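Product Review: Trurnico Scene Log, Department Edition

Reviewed by the Viswood Public Safety Equipment Office
25 January 2021

The Trurnico Scene Log is an evidence documentation kit intended for small and mid-sized police agencies. It consists of a hard carrying case, a set of numbered markers, two folding scales, printed log sheets and a license for the companion records software. The Viswood office purchased one kit in October at a price of $2,930 and assigned it to the patrol division for evaluation. The kit was used at burglary, vehicle theft and traffic collision calls, and a total of 251 items were logged with it during the period under review.

The case is well made and closes securely. Its foam insert holds each marker in a separate slot, so a missing piece is noticed before the officer leaves the scene. The log sheets are clearly laid out and leave enough room for a full description of an item and its location. Officers who had used our older forms needed very little instruction.
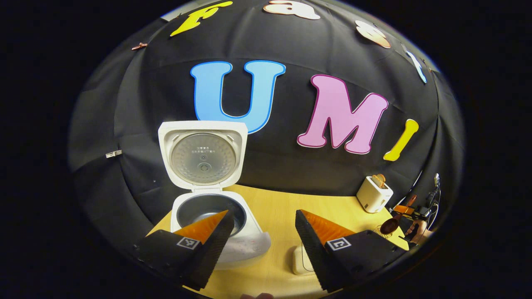
Marker visibility was the main concern raised by patrol supervisors before the purchase. The Trurnico markers are supplied in white with black numerals, and they can be read without difficulty in daylight. At night they tend to wash out under a flashlight held at close range. Color does a great deal of work in these conditions: a light blue U, a pink M and a yellow i on black fabric are easy to tell apart at a glance, and the office would like to see the manufacturer offer its markers in a similar range. A colored set would also help when two incidents are being documented at the same address.

The software is the weaker part of the package. Entry of a single item is quick, but the program slows noticeably once a case file holds more than 100 photographs. Exported reports are accepted by our records system, although the date field had to be corrected by hand in each one. Trurnico's support desk answered our inquiries within two business days and has stated that an update is planned - no release date was given.

For comparison, the office also examined the Tamayo field kit, which is in service with the neighboring Braltusness department. It costs less and includes colored markers, but its case is made of soft fabric and its log sheets do not provide a line for the receiving officer's signature. Our property room requires that signature.

Replacement markers for the Trurnico kit are sold only as a full set, priced at $397. Agencies should include this expense in their budget for the first year.

Rating: four out of five for the field equipment, two out of five for the software. The office recommends purchase of the kit for patrol use, with existing records software retained until the update has been tested.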